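The Computer Under My Desk Turns Nine

I have a confession to make about my desktop computer. It is nine years old, it sounds like a hair dryer in a biscuit tin, and I love it more than is reasonable for a grown woman.

I was ready to let it go last August. It took so long to start in the mornings that I could feed the dog, make toast and read half the paper before I saw my own email. My brother-in-law said to bin it. The fellow at the shopping centre said much the same, only with a finance plan attached. Then my neighbour Orest Karpenko, who has opinions on everything from mulch to mortgages, told me to go and see Annick Tanguy first.

Annick runs a repair night called Noltik out of the back of an old drapery. You bring your own machine, you bring something for the supper table, and you do the work yourself while she hovers (and she does hover!). I took a lemon slice and a great deal of doubt. 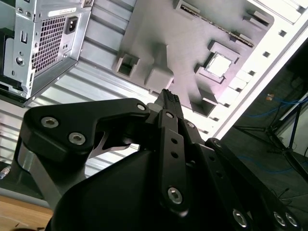

The power supply in its corner of the case, socket and vent facing out.

I'd never opened a computer before. I had a notion it would be like lifting a car bonnet, all mystery and menace, and in fact most of what I found was fluff. Nine years of fluff, plus what I'm fairly sure was the dog's. Annick handed me a soft brush and told me to switch off at the wall, pull the cord and start at the top. The woman beside me, Pacita Abella, had been coming for months and was on to her third rescue, a hand-me-down for her granddaughter. She keeps her screws in an egg carton, one hollow for each part she takes off, and I've pinched the idea for everything from the lawnmower to the kitchen taps.

What surprised me was how quiet it got. You'd think a room full of people with screwdrivers would be chatty, and it is at supper, but for the first hour everyone just leans in and breathes through their noses.

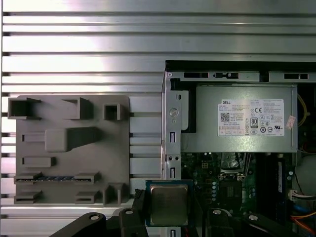 The sixty-dollar question

So what did mine need? More memory, said Annick, and a proper clean. The memory came to $60, second-hand, and I spent longer choosing it than I did my last couch. There are different kinds, and they won't swap with each other, and the little notch along the edge has to line up or you'll get nowhere. I'd written the part number on my hand and then washed up, so that was one trip home.
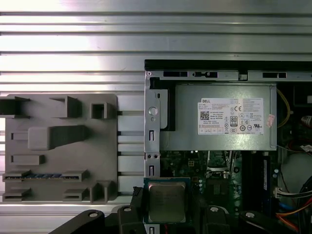
A slim blue strip in its slot, clips at either end, with the open case alongside.

Pressing the stick in was the worst bit. Everybody says "firmly", and firmly turns out to be a good deal harder than I'd push anything I'd paid for. Osian Cadwaladr, who used to fix organs for a living, came over and told me to use both thumbs and think of pastry. I don't know what sort of pastry he makes – but in it went, with a click on one side and then the other. 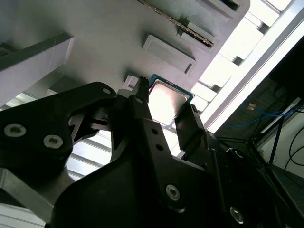
I put the cover back on, plugged it in at home and stood well back. It started before the kettle boiled. I rang my brother-in-law specially.

I've been back six times now, mostly with other people's machines. Eleri Howells from my book group had a tower she'd been using as a plant stand, and we got it going over two visits, fern and all. Not everything can be saved. I carried in an old Jallis laptop of my son's and Annick shook her head before I'd sat down, so we took out the drive for his photos and the rest went off to be recycled.

If there's a repair night near you, ring ahead and ask what they'll look at, copy your files onto something else first, and take a plate. The lemon slice goes quickly, so I make a double batch.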